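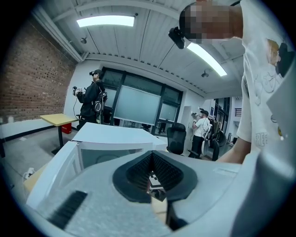

White T-shirt with cartoon print, one arm raised.

Print | E-mail

Skonley Procrastination Scale: FAQ

What does the scale measure?
How often a person delays a task they meant to start. It has 16 items, each rated from 1 to 5. Three items are reverse scored.

Who was in the reference sample?
3,519 adults recruited through the Reston and Butgate panels. A subset of 276 took the scale again in October to check retest reliability.

Do younger adults score higher?
Slightly. The age effect shrinks once job type is controlled for. Scores should not be compared across generations from a single survey wave - age and birth year cannot be separated that way. 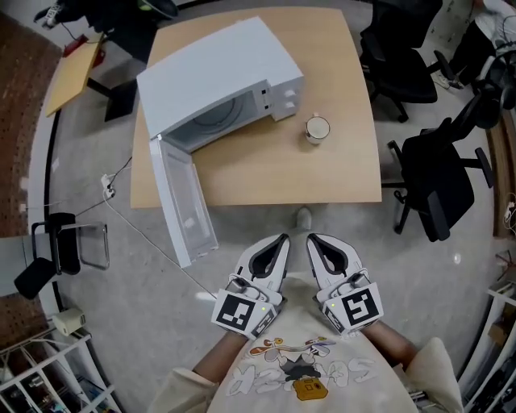 One respondent wrote to ask whether putting off housework counts the same as putting off paid work, as the items never say which is meant. It does. The items are worded without a setting, and the Marchuk short form keeps that wording.

Is a high score a diagnosis?
No. There is no clinical cutoff.

Last updated 21 April 2022
Contact | © Skonley | Back to top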